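Robot Cell Maintenance Technician (Wrist Camera and End-of-Arm Equipment)
Kariuki Automation Services, Plarside Site
Reference number: 3424
Posted: 28 August 2024
Employment type: Full time, regular
Department: Cell Operations

About the position

Kariuki Automation Services invites applications for the position of Robot Cell Maintenance Technician at its Plarside site. The successful applicant will be assigned to Cell 29, a single-arm handling cell that loads and unloads small molded housings for the Grotorer product line. The technician will have day-to-day responsibility for the condition of the arm, the gripper, the camera mounted at the wrist, and the guarding and cabling that belong to the cell.

The position reports to the Cell Operations Supervisor. It is based on the production floor, with a bench in the adjoining maintenance room. Applicants should note that this is a maintenance position. Programming of new parts and new handling routines is carried out by the Applications group at Staleditz, and the technician will work with that group when changes to the cell are planned.

Duties

The technician will:

Carry out the opening check of the cell at the start of each shift and enter the results in the cell log.

Inspect gripper fingers and finger pads for wear, replace them when they reach the limit given in the cell manual, and record the part numbers used.

Check the torque on the wrist camera bracket screws weekly and after any contact event.

Clean the camera window using the approved wipes and solution only.

Verify focus and working distance using the printed target kept in the cell cabinet, and repeat the hand-eye calibration whenever the camera or its bracket has been moved.

Review stored wrist camera pictures when the cell reports a failed pick, and decide whether the fault lies with the camera, the lighting, the part, or the taught position.

Inspect the cable run along the arm for chafing and tight bends, and replace ties and sleeves as needed.

Back up the controller before and after any work that affects settings.

Apply lockout and tagout to the cell before entering the guarded area for mechanical work, in accordance with the site procedure.

Keep the cabinet stocked with spare pads, fasteners, fuses, and one tested camera cable.

Required qualifications

High school diploma or equivalent, and a certificate or two-year degree in industrial maintenance, mechatronics, electronics, or a related field. Equivalent work experience may be accepted in place of the certificate or degree.

At least two years of experience maintaining industrial robots or comparable automated equipment.

Ability to read electrical and pneumatic drawings.

Working knowledge of lockout and tagout practice.

Ability to write a clear fault report in English. Reports are read by the next shift and by the Applications group, and applicants will be asked to provide a sample.

Ability to lift 40 pounds and to work standing, kneeling, and overhead for part of the shift.

Preferred qualifications

Experience with cameras mounted on a moving arm, including lens adjustment and calibration.

Experience with fieldbus fault finding.

Forklift certification.

Practical assessment

Applicants selected for interview will complete a practical assessment at Plarside lasting one half day. No preparation is required, and safety glasses will be provided. Applicants must wear closed-toe safety footwear.

The first part takes place at the cell, under supervision. The applicant will perform the opening check, fit a pair of gripper fingers, and set the bracket screws to the torque given in the manual.

The second part takes place at the bench. The applicant will receive a wrist camera picture, the matching page of the cell log, and a copy of the maintenance history. The applicant will have 30 minutes to write a fault report stating what the picture shows, what it does not show, which checks should be made at the cell, and in what order. Assessors do not expect a single correct cause. Credit is given for a sensible order of checks and for separating what has been observed from what is assumed.

Picture for the written exercise, in which no edge is sharp: 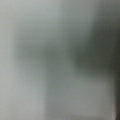 A technician now working on the site's second shift remarked that the hardest habit to learn in this job was leaving the lens alone until the bracket, the window, and the distance to the work had all been checked, and that new staff should expect to spend more time with the log than with a screwdriver. The same technician advised applicants to ask about the calibration routine during the interview, as it takes up a good part of the first month.

Hours and compensation

The position is scheduled for 40 hours per week, Monday through Friday, on first or second shift. Shift preference should be stated in the application. Base pay is $1,248 per week, with a shift premium of $151 per week for second shift. Overtime is paid in accordance with applicable law. Benefits include medical and dental coverage, paid leave, a tool allowance, and an annual allowance for safety footwear.

Training

New technicians complete four weeks of supervised work at Plarside followed by one week with the Applications group at Staleditz. Travel and lodging for the week at Staleditz are paid by the company.

How to apply

Applications must include a resume, a cover letter of no more than one page, and one sample fault report or service report written by the applicant. Customer names and other confidential details should be removed from the sample. Materials may be submitted through the careers page or delivered to the reception desk at the Plarside site, marked with the reference number given at the top of this notice.

Review of applications will begin in September and will continue until the position is filled. Applicants who require an accommodation for any part of the application or the practical assessment should state this in the cover letter.

Kariuki Automation Services is an equal opportunity employer.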